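How to keep tape measures in one tray

If you have more than one tape measure at home, you know they end up in different drawers. I use a simple white plastic tray with low sides. You need only the tray, a clear table and 2 minutes.

Put all the tapes on the table and check that each blade is fully inside and locked. Wipe the case if it is dusty. Place the black ones first, side by side, and the yellow one after them, so it is easy to find.
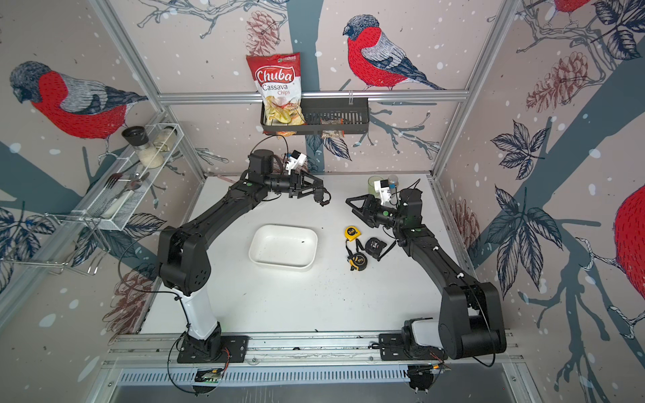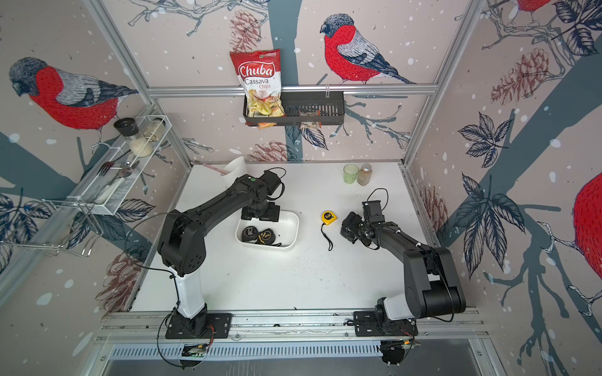
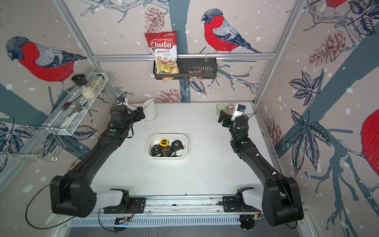
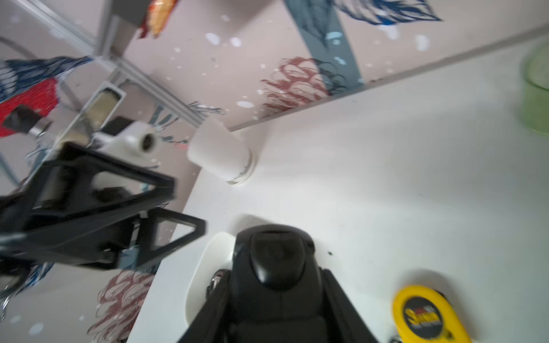
The wrist straps need some attention. Fold each strap under its own case – if they hang over the side, they catch on everything. Do not press the tapes down, they can lie a little on top of each other. My friend Anjani Menon also writes her name on the back of each case with a marker.

Keep the tray on a low shelf, away from water.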